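Who Sorts the Keys at Kokgate?

Kokgate is a place where people rent things for a while. Lockers, mostly, and bicycles, and small boats if the weather behaves. Everything at Kokgate has a key, and every key has a coloured tag, and every evening the keys come back in a heap. Grown-ups are very good at making heaps.

For years, the first job of the morning was to sort them out. Two people sat at a table at 7 o'clock with a mug of tea each and put red tags with red tags and green with green. It took 70 minutes if all went well. If someone had looped one set through another, it took longer, and the tea went cold.

Now there is a robot for it. Its name is Min, and it has two arms but no head, so there is no use smiling at it. At the end of each arm is a gripper, which is a sort of hand that opens and shuts. A computer works out where the grippers should go. Min doesn't know what a boat is. It has never wanted to borrow one.

You might think that picking up a key is easy. You have been doing it since you were small, and before that you were probably trying to eat it. For a robot it is hard work. Keys are thin and shiny, they lie flat, and they like to hook on to each other. Cloth is worse, as it changes shape every time you touch it. A tray is kinder, because a tray stays tray-shaped.
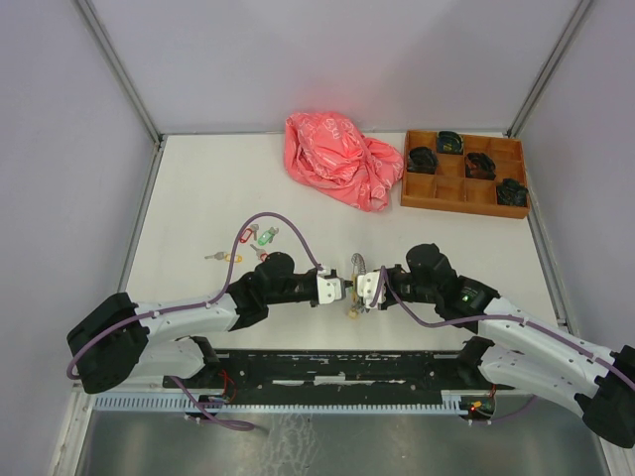

It never moans about the early start, says Korken, but it can't tell a customer where their bike has gone either, and that was always the bit of the morning that needed a person.

So what happened to the two people? They still come in. One of them now spends the time at the front desk, where customers ask questions no robot has been taught to answer, such as whether ducks are included. The other looks after Min. That means learning new things: how to stop the arms safely, how to check the cables, and how to show Min a new kind of tag. The training was made by a firm called Climell and lasted 4 days, with 3 tests and a great many biscuits.

Not everybody was pleased. Sorting keys was dull, but it was a dull job you could chat over. When a machine takes a task, it can take the chatting as well. The people at Kokgate asked for their tea break to be put back, and they got it, at half past nine.

Min still gets stuck. On its best morning so far it has done the heap in 35 minutes. On its worst, somebody had to come over and untangle everything by hand — and yes, the tea went cold.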